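Food Packaging and Shelf Life
Unit 4 handout: Rigid plastic containers
Module leader: Wajid Khokhar
Revised 2026-02-12

Read this handout before the practical. Section 4.5 is assessed in the written paper; the rest is background for the coursework.

4.1 What a container has to do

A rigid food container holds a known quantity of product, keeps out whatever would spoil it, and survives filling, stacking and transport. These demands pull against one another. A thicker wall resists crushing but uses more material and cools more slowly in the mould. A tight lid keeps air out but is harder to open, and complaints about opening are common in retail returns.

In this unit "container" means the body and lid together unless the text says otherwise. "Body" means the lower part only.

4.2 Common materials

Polypropylene (PP) is widely used for chilled and ready-meal tubs. It softens at a higher temperature than most other packaging plastics and so tolerates hot filling and microwave heating. Standard grades become brittle in the freezer, and a copolymer grade is chosen where frozen storage is expected.

High-density polyethylene (HDPE) stays tough when cold. It is slightly waxy to the touch and is not normally used for microwave packs.

Polystyrene (PS) is stiff and cheap and snaps cleanly along a score line, which suits multipack yoghurt pots. It has poor resistance to some oils.

Polyethylene terephthalate (PET) is clear and a fair barrier to oxygen. The ordinary amorphous sheet distorts in hot water.

White pigment, usually titanium dioxide, may be added to any of these. It blocks light, which slows the fading and off-flavours that light causes in dairy products. Colour is therefore no guide to the polymer. Identify the material from the moulding mark or by test.

4.3 Side loading and wall stiffness

A body is weakest midway along its longest wall and near the rim. Corners act as columns and carry most of the stacking load. When a body is pressed from two opposite sides, the pressed walls move inwards and the remaining pair bow outwards. With the lid off, the rim has little to hold it in shape and the movement is much greater.

Three features reduce it: a rolled or flanged rim, vertical ribs, and a stepped base. Ribs add stiffness at little cost in material but make the label panel uneven. The Berkell tub used in the coursework has a flanged rim and no ribs. 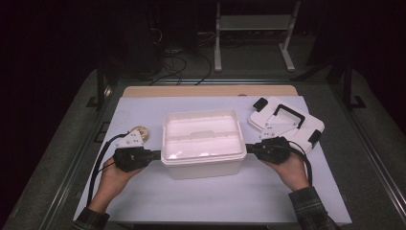 4.4 Lids and seals

Snap-on lids rely on a bead on the lid passing over a lip on the body. The interference between the two, measured on the diameter, sets the opening force. Too little and the lid lifts under slight internal pressure; too much and the lid splits at the corner after repeated use.

Heat-sealed film gives a better barrier and shows tampering. The seal area must be clean and flat. Grease or sauce on the flange is the usual cause of leaks. Many packs use both, with film for the shelf and a snap-on lid for use at home.

4.5 Worked case: the Keleleck soup line

Le Roux supplied Keleleck with a PP body and matching lid. In October, leaks were reported from the bottom layer of stacked cases. Brurkero tested 40 containers from stock and found 11 with a distorted flange. The distortion was on the long side in 9 of these.

The filling temperature had been raised and the cooling tunnel left at its old speed. Bodies were being stacked while the walls were still soft. The tunnel was slowed and 5 mm of clearance was added between cases. No change to the material was needed.

For the written paper you should be able to explain why the fault appeared mainly on the long side, and why a thicker wall alone might have made matters worse.

4.6 Before the practical

Bring a calculator and a copy of the results sheet. Revise the definition of opening force in 4.4. Coursework drafts go to Wajid Khokhar through the usual module page.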